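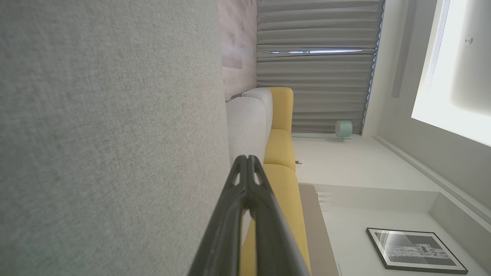
Yellow sofa and off-white cushion, with the grey curtain behind.

Restcombe guest lounge - your questions

Can I wash the yellow sofa covers?
Please do not. Tell Colm Ó Riain at the desk and he will arrange it.

I spilled tea on the grey woven fabric. What should I do?
Press it with a dry cloth. Do not rub, the fibres become rough.

May I move the pale cushions?
Yes, but put them back before 4 in the afternoon, please.

Can I close the curtain?
Of course. Pull it slowly, so the pleats stay even.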